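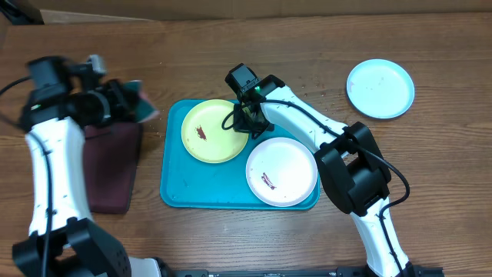

April
By A-yeong Shim

Pata kitchen, room 514, dish and table check. Start with the plates, because they get missed most. The yellow plate and the white one both have a dark red smear on them and go down as not clean. Scrape, wash and check again under the light before they go on the shelf.

Plates, chips or cracks: none found. OK.
Plates, food residue: fail, 2 to rewash.
Tray: wipe corners and underside. OK after wiping.
Cloths: keep the maroon and the green apart. Both to the wash at end of shift.
Tabletop: wood, no splinters. Oil is due, ask Drasarthorpe for the usual tin.
Sink trap: slow. Reported, job 47.
Floor by the door: mat curling at one corner, tape is not holding. Replace.

Recheck at 3.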